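Cernis hand-held gripper kit: second progress report
Prepared for the Pakden equipment fund
Period covered: through the end of November

Where we are

The fund asked us to say whether the Cernis kit is worth buying in quantity for the Dorka workshop. We are past the halfway point and I'm not ready to say yes. The kit does part of what the sales sheet promises. The other part is either late or depends on who is holding the grippers.

As a reminder, the kit is a pair of grippers that a person holds and works by hand. The recordings are meant to be used later to train the folding arms. Plattner, the reseller, offers it as a cheaper way to get training material than driving the arms by remote control. The price is certainly lower. Whether the material is as good is the question we were given money to answer, and so far the answer is thin.

Work done this period

We planned 54 usable recordings of the cloth task and have 41. Plattner's quote said we would be through that number in the first week. We weren't, and the shortfall came mostly from sessions where the recording stopped without a warning on the screen. The operator finished the fold, put the grippers down and only then found there was no file. Plattner calls this a known issue with a fix on the way. That was also their wording in the first report.

Training new operators took longer than quoted too. The sales sheet says anyone can start after a short video. Our operators needed most of a morning before their folds looked anything like each other's, and two of them still pinch the cloth much deeper than the rest. I can't tell yet if that matters to the training. Plattner says variety is good. They said consistency was good when we were deciding whether to sign.

Costs

We have spent $900 on items outside the original quote. Most of it went to replacement cables and a second set of finger pads. I have asked for the pads to be treated as a warranty item and have had no reply. There is nothing else unplanned to report, though I would not call the budget safe until the software fix arrives.

What works

The grippers are easy to pick up and the jaws close where you expect them to. Operators like them better than the remote control setup we borrowed last year, and they complain less at the end of a session. Thin cloth is handled better than I expected. 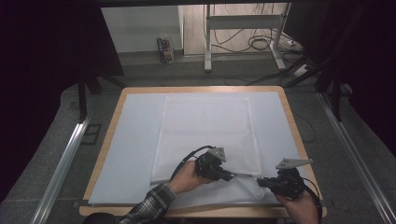

Folding is still the only task we have tried in earnest. Plattner would like us to move on to bagging and sorting, which they say shows the kit at its best. I would prefer to hold off. If we switch now we will have two half-finished sets and no clear result from either, and the fund will be asked to take the rest on trust.

The cables remain a nuisance. Operators have to keep them clear of the work, and a wireless version was mentioned in the first sales call. It has no price and no date.

Next period

Finish the remaining recordings, then run the trained arm on 5 kinds of cloth it has not been given before. Plattner has offered to run this test for us at their own site. I have declined, and we will do it at Dorka with our own operators watching.

I ask that the second payment to Plattner be held until the recording fault is fixed and we have seen it stay fixed through a full set of sessions. The purchase decision should wait for the cloth test.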